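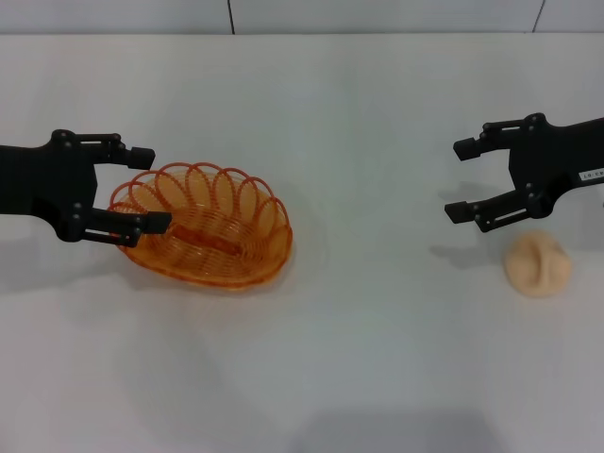
Sourdough rolls going gummy in the middle, help?

crumbsandall
Third batch this month and I'm stumped. Crust looks great, tastes great, but the center is gummy, like it never finished. I'm using the Ocampo bread flour, 2 teaspoons of salt, overnight in the fridge, baked Sunday morning. My kids eat them anyway but I'd love to bring some to my sister's without apologizing first!

potluck_pete
How long are you letting them cool? I tear into mine right away and they're always a little sticky inside. Give them an hour and see.

crumbsandall
Maybe 10 minutes, if that. They smell too good — I have no willpower.

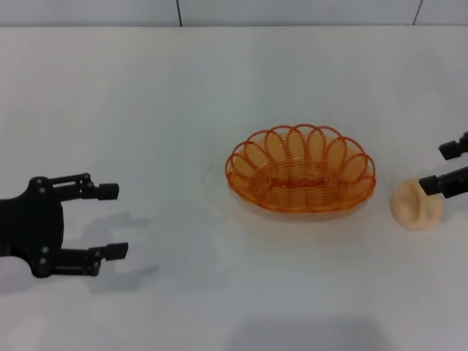 ryeguy_mn
Cooling won't fix it, sorry Pete. Sounds underproofed to me. A night in the fridge is barely anything if the dough went in cold, so leave it on the counter until it's puffy and then chill it.

potluck_pete
I've made these every week for years and never waited for puffy. Agree to disagree. Get a thermometer, though.

ryeguy_mn
Fair on the thermometer. Mine is a cheap Plinum and it's been fine. I pull small rolls at around 200.

halfbaked
Is your oven running cool? Mine was way off and I blamed my starter all winter (poor thing). Also the Ocampo flour drinks a lot less water than the Sostau one, so if you switched brands and kept the recipe the same, try holding some water back.

crumbsandall
Oh no. I did switch, back in November, when the store ran out of Sostau. Okay, less water next time and I'll borrow a thermometer. Still not promising the full hour, Pete.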